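Home | Projects | Shop Tips | Parts Bins | Contact

Sorting push-button switches before you wire a panel

Quick one, I have a panel to finish. If you buy switches in mixed bags like I do, sort them first. Saves you wiring a stop button where the start goes. Ask me how I know.

What you need – 2 shallow trays in different colors, a cloth or mat so nothing rolls, a marker, tape. Trays with a raised rim. Flat lids are no good, stuff slides right off.

1. Pick your rule and stick to it. By button color, by contact block, by job, whatever. Write it on tape, stick it to the bench.

2. Tip out a few at a time. Five is plenty. Don't dump the whole bag.

3. Look at the cap AND the body. The colors don't always match and its the body you'll be wiring.

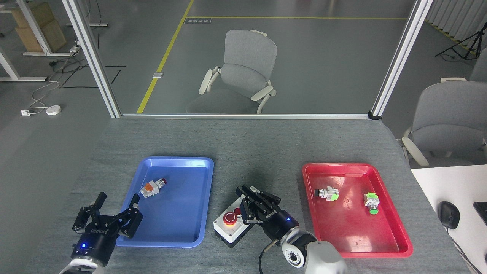

Red cap in the blue tray, black and green in the red one.

4. Lay them on their sides if they won't stand. Fine either way, as long as you can see the block on the back.

5. Check the markings on the contact block. Normally open and normally closed look the same from the front. Meter on continuity, press, release, done. Tape a note on anything odd.

6. Count against your drawing befroe you put the bag away. Missing one? Check the floor.

Leave a gap between switches in the tray – easier to grab, and the screws don't catch on each other.

Labels next time. Mine are still the ones from August and half have peeled.

Sharada Pai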